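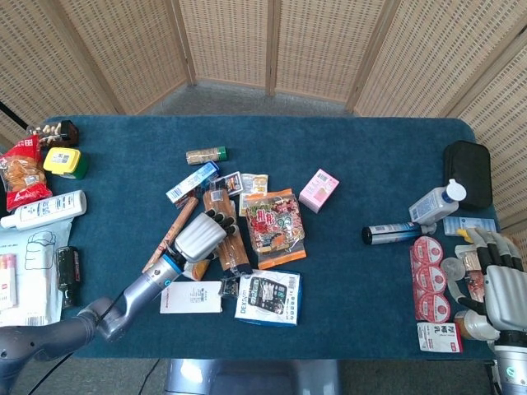

Foire aux questions du projet Sketine

Sketine est le projet de manipulation bimanuelle de la filière robotique. Il porte sur le tri d'objets courants par un torse équipé de deux bras et de deux mains à doigts, et se déroule sur un semestre. La séance type commence par une table en vrac : sachet de petits pains, bocal de peanuts couché sur le côté, boîte de calculatrice, flacons, bombe aérosol, petits emballages posés les uns contre les autres. Le groupe doit obtenir des saisies reproductibles dans cet encombrement, puis documenter ses résultats. Les réponses ci-dessous s'adressent aux étudiants inscrits et à ceux qui envisagent de s'inscrire. Dernière mise à jour : 2024-05-07.

Qui peut s'inscrire ?

Tout étudiant ayant validé le module de cinématique et sachant lire un programme Python de taille moyenne. Une expérience de ROS est utile mais non exigée. Le projet accueille 14 étudiants par semestre. Les demandes sont traitées par Rosario Santoro, responsable du projet, dans l'ordre d'arrivée.

Comment les groupes sont-ils constitués ?

Par binômes. Un membre tient le poste de commande, l'autre la table et l'arrêt d'urgence. Les rôles s'inversent à la mi-séance. Un binôme peut être recomposé une fois dans le semestre, sur demande écrite.

Quelle est la tâche exacte ?

Saisir un objet désigné, le soulever, le transférer dans la zone de dépôt correspondant à sa catégorie. Les catégories sont : alimentation, hygiène, divers. L'ordre des objets est tiré au sort par le script de séance. Le choix du bras est libre, de même que le passage d'une main à l'autre, à condition que l'objet ne touche pas la table pendant le transfert.

Pourquoi des objets du commerce et pas des cubes étalonnés ?

Les cubes servent aux deux premières séances, pour le calibrage. Ils ne posent ensuite plus de difficulté intéressante. Un sachet souple se déforme sous les doigts, un flacon cylindrique roule, une boîte plate n'offre presque pas de prise en hauteur. Ces trois cas concentrent la majorité des échecs relevés dans les rapports.

Combien d'objets compte l'inventaire ?

286 références, enregistrées dans la base Melis avec masse, dimensions, catégorie et rigidité (rigide, semi-rigide, souple). Une séance n'en utilise qu'une partie. Tout objet abîmé doit être signalé dans Melis avant la fin de la séance. Un emballage écrasé change de dimensions et fausse les essais suivants.

Peut-on apporter ses propres objets ?

Oui, après enregistrement dans Melis. Sont refusés : le verre fêlé, les récipients ouverts, les lames, et tout objet dépassant la charge admise pour la main. Les denrées périssables sont retirées à leur date limite.

Comment la table est-elle préparée ?

Les objets sont déposés à la main sur le tapis, sans rangement, certains en contact ou en recouvrement partiel. Les étiquettes ne sont pas orientées vers la caméra. Il est interdit de modifier la disposition une fois la scène validée, y compris pour redresser un flacon tombé. Si un objet quitte la table, l'essai est noté nul et la scène est refaite.

Les mains sont-elles commandées doigt par doigt ?

Par défaut, non. La bibliothèque Cletura propose 7 préformes de saisie (pince à deux doigts, pince à trois doigts, enveloppante, latérale, etc.) avec un paramètre d'ouverture. La commande articulaire directe est accessible à partir de la cinquième séance, après accord du responsable. Les limites de couple restent actives dans les deux modes et ne doivent pas être modifiées.

Faut-il programmer ou téléopérer ?

Les deux. La première moitié du semestre est consacrée à la téléopération, qui fournit les démonstrations. La seconde porte sur l'apprentissage d'une politique à partir de ces démonstrations et sur son évaluation. Chaque binôme doit fournir 50 démonstrations exploitables. Une démonstration est exploitable si l'horodatage des capteurs est continu et si l'objet atteint la bonne zone.

Que faire en cas de collision entre les deux bras ?

Arrêt d'urgence, sans tenter de dégager les bras par la commande. Relever l'heure et le numéro d'essai. Le redémarrage se fait en présence d'un encadrant. La collision n'est pas pénalisée dans la note, son absence de déclaration l'est.

Les câbles gênent-ils les mouvements ?

Cela arrive en extension complète. Vérifier avant chaque série que le câble du bras suit bien le segment et ne passe pas devant le bord de la table.

Comment le projet est-il noté ?

Rapport technique : moitié de la note. Évaluation sur table : un tiers. Qualité des données : le reste. L'évaluation sur table se fait avec une disposition inconnue des binômes, préparée par l'encadrement. Un taux de réussite faible mais correctement analysé est mieux noté qu'un bon taux sans protocole.

Quand a lieu la démonstration finale ?

En juin, dans la salle Ivholm. L'horaire de passage de chaque binôme est affiché une semaine avant. Le code doit être figé la veille à midi ; les versions déposées ensuite ne sont pas chargées sur la machine.

Peut-on réutiliser les données après le semestre ?

Oui, pour un mémoire ou un stage, en citant le projet Sketine et les binômes ayant enregistré les séquences. La demande se fait auprès de Rosario Santoro en précisant les numéros de séance souhaités. Les essais nuls sont conservés et peuvent être demandés également.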